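Long sideboards in narrow dining rooms - yes or no?
Forum > Home > Furniture and Storage

plumstone
Posted Sunday, September 6, 2020
Right, I've finally got the dining room floor down and I am ridiculously excited about the next bit, a proper long sideboard! The room is 4 metres by not very much, so it has to go on the long wall. I've got my heart set on something dark with a bit of texture on the front. My other half thinks it'll be like eating next to a coffin. Has anyone lived with a big dark one in a small room? Budget is 2000 at the very most and I'd love to spend less.

kettle_and_toast
Do it! We had a tall pale dresser for years and swapped it for a low dark sideboard in February, and I still grin when I walk in. Low is the trick, you get all that wall back for pictures. Ours is a Vonditz, second-hand, and it swallows the good plates, the board games, the Christmas tablecloths and a fondue set we've used once.

marrowfat
Sorry to be the grump, but I'd think twice about the texture. Lovely in the showroom, then you own it, and every little ledge holds dust. I had a carved one from Hafþórsson and went round it with a paintbrush every other weekend. Sold it in the end. Smooth doors for me now.

plumstone
Oh no, I hadn't thought about dust! This is the sort of thing I keep going back to though, dark brown with the pyramid pattern running right across the doors:
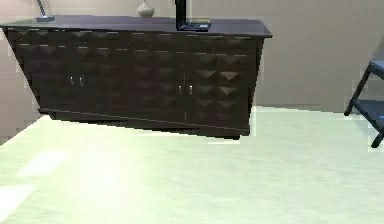
Dark sideboard, raised geometric front, beige wall behind

Our walls are nearly that colour already, so half the work's done, surely?

kettle_and_toast
Ooh, I love that. The way the light picks out the little triangles! Against a plain wall you hardly need anything else in there, maybe one big lamp.

marrowfat
It is handsome, I'll give you that. I'd still be out with the paintbrush. And a dark top shows every crumb and every fingerprint, so budget for a runner.

tidewrack
Dust is a fuss about nothing if you've got a soft brush on the hoover. Two minutes, done. I'd worry more about how deep it is. Put masking tape on the floor where it'll stand, add the doors swung open, then pull a chair out from the table and see if you can squeeze past with a roasting tin. We did that before ordering from Zestoteo and went down a size, very glad we did.

plumstone
Tape is out as I type! With chairs pulled out I've got 135 cm between table and wall. Is that plenty?

tidewrack
Loads, I'd say. Ours is tighter and we manage Sunday lunch with the whole family in.

marrowfat
Plenty for walking past, but check your skirting. Ours is a deep old one and the sideboard never sat flush. Things roll down the back. I lost a whole set of napkin rings.

kettle_and_toast
Jundo do one with a notch cut out at the back for skirting, worth a look. Delivery was slow for my sister but it came in one piece.

plumstone
Off to measure the skirting, then. Still want the pyramids!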